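Workshop notebook, 15 Sep 2021
Writing retreat at Bovness, morning session

Arrived early with the good pens and far too much tea. Barış Uysal had already chalked today's prompt on the board: "what did you put off, and what did it cost you?" Gulp.

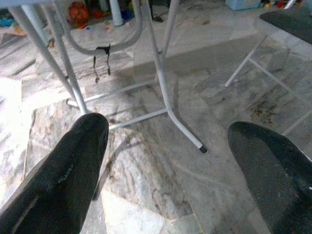

Free writing

Ten minutes, no stopping, no crossing out. I filled 2 pages and could have kept going! Mostly it was the old stuff about leaving the job at Kahraman and how long I dithered over it, but halfway down the second page my gran's kitchen turned up out of nowhere and I followed it in. Must come back to that. There's a whole chapter in her button tin.

Laine Vaher read hers out loud and I had goosebumps. She has been walking the Stirkberg path every morning before breakfast and you can hear it in the sentences - long, steady, a bit out of breath at the top.

Note to self: ask her if I can tag along tomorrow.

Word count so far

Journal book is at 80 pages since January. More than 80 if I count the loose sheets stuffed in the back (I do count them). Some of it is shopping lists and moaning, and I love it anyway.

Things to try

Write before looking at the phone. Managed it today and yesterday, and both mornings felt twice as long in the best way.

Swap the evening list of worries for a list of things that made me laugh. Barış swears by this. First go last night: the ferry man's hat, the soup, me falling up the steps.

Letter to myself, to be opened in January. Jinda group are all doing one, so bring envelopes and stamps.

After lunch

Reading in pairs, then a quiet hour. I'm going to use mine on the button tin piece - already got the first line in my head and I don't want to lose it, so writing it here: "She kept the odd ones for me."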